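Zostside Anglers Club
Positions vacant: casual fishing coaches and weigh-in crew

The club runs a junior learn-to-fish program and a shore-based competition series on the Harker River and the two lakes at Clasen. We are looking for 7 casual coaches and 6 weigh-in crew for the coming season, which opens in August. Applications are open now and close at 5 pm on Fri 15 July.

Coaches work with groups of kids aged 8 to 14, mostly on Saturday mornings. Sessions go for two hours. You will teach knots, rigging, casting, bait and lure choice, fish handling and release, and the local size and bag limits. Last season we had 161 juniors on the books and a waiting list at both lakes, so expect to be busy. The largest group any coach will have is 11, always with a second adult on the bank.

Weigh-in crew work on competition days only. The job is to check entry cards, measure and weigh fish, write up the results sheet and get live fish back in the water quickly. It is an early start, with set-up at 5.30 am and first lines in at 6.30.

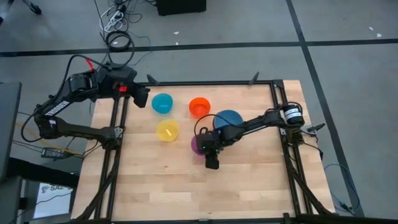

What we pay
Coaches are paid by the session and crew by the day, at the casual rates on our website. Travel is paid for the Dinu Dam round only, as it is a fair drive on a gravel road. Rods, reels and tackle are supplied for the kids. Bring your own gear if you want to fish after the session.

What you will need
All applicants must be 18 or over, with a current working with children clearance and a current first aid certificate. If your first aid has lapsed, apply anyway and tell us the date you are booked in to renew. A driver's licence is needed for the Dinu Dam round.

Coaches should have at least three years of freshwater fishing behind them. Competition results don't matter to us. Some coaching, teaching or scouting background would help. You need to be able to tie a uni knot and a loop knot with cold hands while a ten-year-old asks you questions.

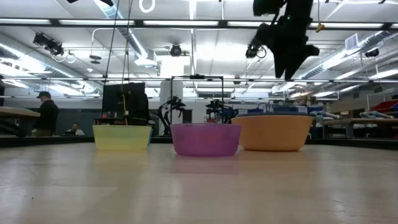

Yellow, purple and orange bowls on the table.

Crew don't need to be keen anglers, but you must be willing to handle fish and stand in the rain. Neat handwriting is a plus because the results sheets are still done on paper. We will show you how to use the scales and the brag mats.

Training
There is one paid training day before the season starts, at the clubrooms in Zostside. Coaches and crew do the morning together, covering water safety, child safety, hook removal and what to do in a lightning delay. In the afternoon the coaches run a practice session and the crew do a mock weigh-in. Lunch is supplied. Let us know about any food allergies when you apply.
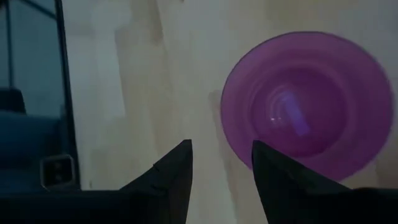 Purple bowl, from overhead.

Rosters
Rosters go out by email on the first of each month. We ask coaches to be free for at least two Saturdays a month and crew for at least four competition days over the season. Swaps are fine if you organise them yourself and let the office know by Thursday night. If a session is called off for weather after you have arrived, you are still paid for it.

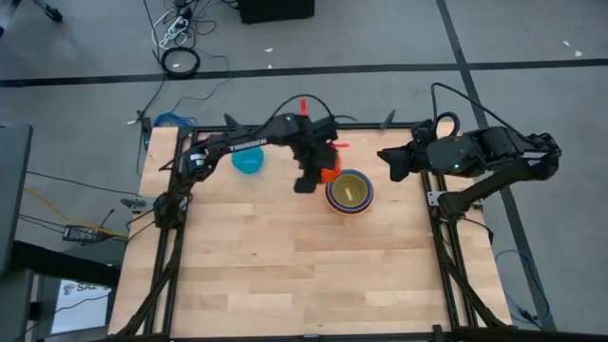
How to apply
Send a one-page letter and a short résumé to the club office, by email or by post. Tell us which role you want, which Saturdays you can't do, and whether you can get to Clasen without a lift. Include two referees with daytime phone numbers. At least one should have worked with you.

Interviews will be held at the clubrooms on weeknights and take twenty minutes. Coaches will be asked to rig a rod and explain it as they go. People who have worked for us before still need to apply, but won't be interviewed again.

Questions can go to the office, which is open Tuesday and Thursday from 10 am to 2 pm. Leave a message outside those hours and we will call you back.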